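white counters, yes or no

pidiner_k
Redoing the kitchen in March. Wife wants white counters, I say they stain. Anyone lived with them? 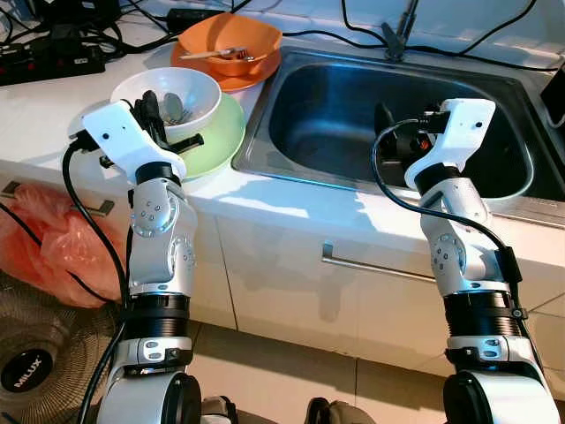 white top, steel sink

clullorine
Had white 2 years. Tumeric is the enemy - wipe it fast and your fine.

ansari102
Disagree. Mine went yellow by the stove. Go gray.

clullorine
Yellow from what, bleach? dont use bleach

pidiner_k
No bleach here. What about the front edge, chips?

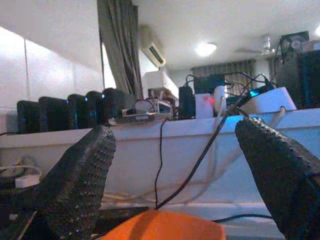
long pale front

ansari102
Edges go first. Get it rounded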